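Forum > Vie associative > Anciens et retrouvailles
Mots-clés : foyer, anciens résidents, parrainage, retrouvailles

Retrouvailles des anciens du foyer de Jargate : un week-end ou une seule journée ?
Publié par orkar_44 le 24 mai 2019

Bonjour à tous ! Je me lance, ça fait des semaines que je tourne autour de ce message. J'ai passé 11 ans au foyer de Jargate, dans le pavillon du fond (celui avec le préau), et avec Mi-kyung Na on s'est mis en tête de réunir tout le monde en juin. On a déjà retrouvé 44 anciens, dont certains que je n'avais pas revus depuis mon départ. La salle Skultlow nous est prêtée du samedi midi au dimanche soir.

Ma question : est-ce qu'on fait tout le week-end, avec couchage sur place, ou juste le samedi ? Moi je rêve du week-end complet, avec la marche jusqu'à l'étang le dimanche matin, comme avant. Mais j'ai peur que ça freine ceux qui viennent de loin avec des petits.

---

marelle
Oh là là, quelle bonne nouvelle, j'en ai eu les larmes aux yeux en lisant ! Week-end complet pour moi, sans hésiter. Par contre pas le dortoir, pitié. J'ai dormi assez longtemps à 12 dans la même chambre pour savoir ce que je ne veux plus revivre :)

---

Jin
Je vais être le rabat-joie du fil, tant pis. Une journée, c'est bien assez. On n'a pas tous gardé le même souvenir de Jargate. Moi j'ai mis longtemps à pouvoir repasser devant le portail, et l'idée d'y rester deux jours à chanter des chansons de veillée, franchement non. Je viendrai le samedi si je peux repartir quand je veux.

---

orkar_44
Jin, merci de le dire. Tu pourras repartir quand tu veux, évidemment, et on ne forcera personne à chanter (surtout pas moi, ceux qui m'ont connu savent pourquoi). Je tiens quand même à mon dimanche, pour ceux que ça tente.

---

tilleul_b
Et les anciens éducateurs, ils sont invités ? Eliseo Palacios m'a appris à faire du vélo, à tenir un budget et à ne pas raccrocher au nez des administrations. J'ai une boîte de peinture à mon compte aujourd'hui et je lui dois une bonne part du culot qu'il m'a fallu. Sans lui je ne vois pas trop l'intérêt.

---

Jin
Palacios oui, mille fois oui. Les autres, je demande à voir la liste avant.

---

marelle
Ah non, on ne va pas commencer à trier les gens ! Il y en avait des maladroits, d'accord, mais ils faisaient ce qu'ils pouvaient avec ce qu'ils avaient. Madame de la lingerie, par exemple, tout le monde la trouvait sèche, et c'est elle qui recousait mes ourlets le soir après son service.

---

Jin
Maladroits, c'est ton mot. Je ne me disputerai pas là-dessus ici, mais je maintiens.

---

orkar_44
On va demander l'avis de chacun en privé, je préfère. J'ai eu Eliseo au téléphone, il est partant et il apporte ses albums !

Mi-kyung m'a aussi aidé à mettre au propre tout ce qui traînait dans mes mails, je vous le colle tel quel, dites-moi ce qui manque :

1. Le repas du samedi. Chacun apporte un plat, on fournit le pain et les boissons. Prévenez pour les allergies, il y en a au moins une sérieuse.

2. L'atelier métiers du samedi après-midi, pour les jeunes qui sont au foyer en ce moment. On cherche des anciens prêts à raconter leur parcours. On a déjà la santé, la cuisine et le bâtiment.
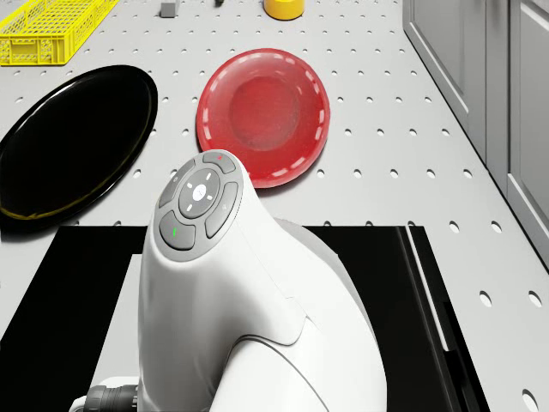

3. La cagnotte du permis. On voudrait aider une jeune de 17 ans du foyer à payer ses leçons de conduite. Participation libre, enveloppe à l'entrée.

4. Les photos anciennes. Apportez-les avec un nom au dos, on les scanne et vous repartez avec.

---

tilleul_b
Pour le 2, comptez sur moi, j'apporte des nuanciers et des rouleaux. Il manque le covoiturage dans ta liste. J'ai trois places au départ de la gare, retour le samedi soir.

---

Jin
Je prends une place si c'est bien retour le samedi. Et je mets au pot pour le permis, ça oui, j'aurais bien aimé qu'on le fasse pour moi.

---

marelle
Moi je fais deux tartes et je cherche toujours une chambre pas trop chère pour la nuit, si quelqu'un connaît le coin !

Dernière mise à jour de la discussion : mardi, 21 h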